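Shared workshop in Zutilcombe gives a robot arm a play kitchen

Members of the Cuvelska workshop are building a kitchen robot around one arm and a white table of toy food.
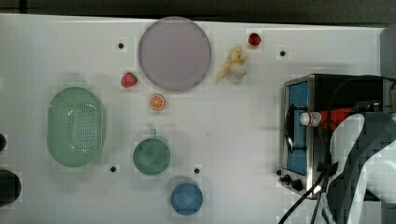
Tamsin Escobedo would sooner see it pick up something heavier than a toy. Emmett Tillman says weight comes later. The felt ketchup bottle is the current job. 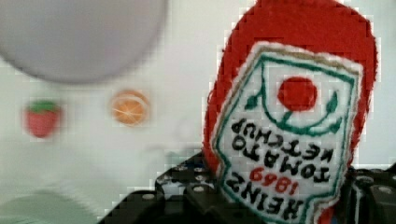
What is left to do

The wrist camera needs a firmer mount — the old one lasted 29 runs.

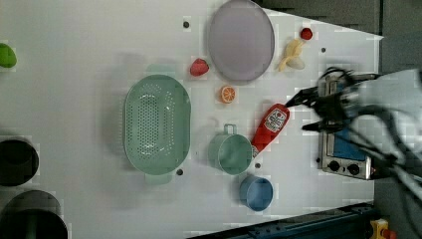
Parts have cost $605 so far. The workshop opens to visitors in September.

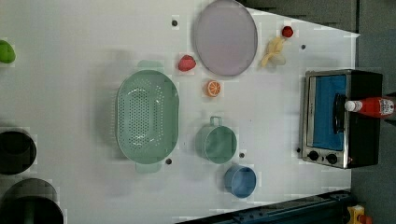 The ketchup bottle on top of the toaster oven.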